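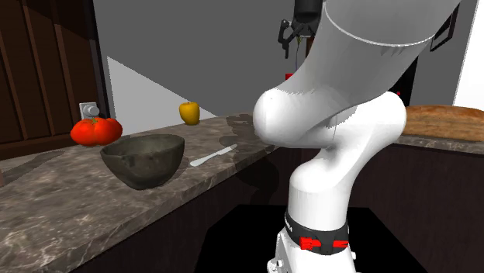 Call for Participants: Review Panel for Sharp Tool Handling by Kitchen Robot Arms

Celleo is looking for 15 people to help test and rewrite a set of working rules for robot arms that handle knives and other utensils at a kitchen counter. The rules are called the Edov draft. They cover how an arm should pick up a blade, carry it, put it down, and stop when something goes wrong. There are 117 clauses in the current version. Several of them overlap, and some can be read two ways.

What panel members do

You will watch short recordings of simulated kitchen tasks and mark each one against the clauses we assign to you. We have 2,000 recordings in the set and each one is marked by more than one person. If you think an arm met the rule, you say so. If you think it broke the rule, you name the clause and the moment it happened. If you can't tell, you mark it unclear and write a line about why. The unclear marks are the ones the editors read first.

Marking is done in Filtent, our review tool, which runs in a web browser. You don't need to install anything. A laptop or desktop screen is required; phones and small tablets don't show enough of the counter to judge where a blade is pointing.

After marking, the panel meets online to go through the clauses where members disagreed. Meetings start at 4 p.m. Eastern.
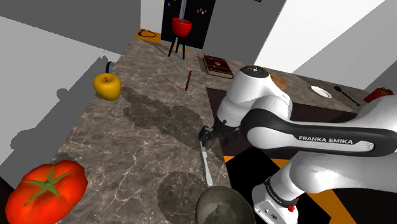

Simulated counter task: the gripper holds a butter knife with the blade pointing down.

Clauses under review this round

Section 2, blade direction during carry. Does "pointing down" mean straight down, or any angle below level?
Section 4, clearance between a held blade and bowls, plates, and food on the counter.
Section 5, where a knife may be set down and which way the handle should face.
Section 7, moving over items that are not part of the task, such as books or pens.

Section 3 (grip force) is closed and will not be discussed.

Who should apply

We want a mix of people. Past work in any one of these is enough:
- professional kitchens, including prep and dish work
- machine safety or workplace inspection
- robot programming or simulation
- teaching knife skills
- writing or editing technical rules

You must be 18 or older and able to read and write English comfortably. Employees of companies that sell robot arms may apply but must say so on the form, and they will not be assigned clauses dealing with their own employer's equipment.

Time and pay

The work takes 19 hours in total, including training and meetings. Marking can be done at any time of day. Panel members are paid a flat fee in two parts, the first after training and the second after the last meeting. Reviewers who leave early keep the first payment.

How to apply

Fill out the form on the Sarpong project page and attach one paragraph about a rule you have had to follow at work that was badly written. Say what was wrong with it and how you would fix it. We don't need a resume.

Applications close at the end of May. Questions about the panel or about access needs can go to Delali Frimpong, panel coordinator, through the contact link on the same page.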